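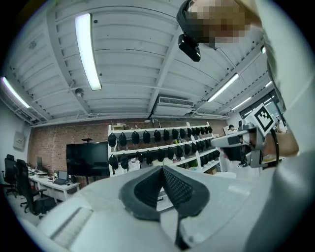
I've been trying to write up the history of Korulholm, the little farm settlement my mother's people came from, and I'm stuck on what to do with an old ledger from the Pellarard store. It lists what every family bought on credit over a couple of winters, and it's a gold mine! Flour, nails, lamp oil, a single pair of child's boots that took a family until March to pay off. I've been copying it out by hand in a room with a white ceiling of long corrugated panels and bright fluorescent tubes running every which way, and between the glare and the faded brown ink I can only manage a few pages before I start seeing double. So I have two things to ask. First, is that kind of light hurting the ledger while it's lying open? Second, and this is the bigger one, how do you turn a pile of store debts into a chapter that people will want to read? Right now I have 50 pages of notes and they read like a grocery list. My cousin says just print the whole thing as an appendix and be done. I would love to hear from anybody who has written a small town history and lived to tell about it.

Posted by Ngaio Faulkner
12/04/2019

3 replies

Nindis

Oh, I love a store ledger. I did one for my grandparents' county and I still think about some of those people.

On the light, yes, go easy. Fluorescent tubes give off some UV, and light damage adds up and doesn't reverse, so keep the book closed whenever you aren't reading from it and don't leave it open over lunch like I used to. I'd take pictures of every page and work from those at home. You can bump up the contrast on a screen and that faded brown ink gets a whole lot easier to read (plus you can zoom in on the awful handwriting). Don't press the book flat to get your pictures. Prop both covers up on rolled towels or foam so the spine isn't taking the strain.

For the chapter, pick one family and follow them. I had 300 entries for my county and I used maybe a tenth of them in the main text. You already told us which family it should be! The boots people. When did they start buying on credit, what did they quit buying when things got tight, did they pay in cash or in eggs and butter? Then go look for them in the census and the land records and see whether they stayed put. If they vanish from the ledger, that's worth a paragraph too, just be careful how you word it. I wrote that a man had "fled his debts" and then found him in the cemetery, buried the same week as his last purchase. I had to redo four pages and I felt terrible.

One more thing, put in the prices. Readers go crazy for prices. But please compare them to a day's farm wages from the same years if you can find them, and skip the "that would be so many dollars today" business. Those calculators are all over the place.

Katene

Just print it as an appendix like your cousin said. People who want it will read it.

bluffroad_reader

I'm halfway between the other two. Do the chapter AND the appendix, but don't make the appendix a straight dump. I sorted mine by last name, and when the book came out that was the part everyone turned to first, right there standing at the table, hunting for their great-grandpa. Ours was a tiny run and I think half the buyers only wanted that list.

If you do that, decide on your spelling rules before you start and write them down at the top. Storekeepers spelled names however they heard them. I had one family under five different spellings and I got 20 pages in before I realized they weren't neighbors. I ended up keeping the storekeeper's spelling and putting the usual one in brackets after it.

I'd also break the copying up. I set a kitchen timer for 30 minutes and then did something else, because my mistakes all came at the end of long sittings. Mixing up 1s and 7s mostly. Go back and add up the columns yourself and see if you get the storekeeper's total. If you don't, one of you is wrong, and in my book it was him more than once!

Who owns the ledger, by the way? If it belongs to a library or a family, get their okay in writing before you print any page of it. A short note is plenty.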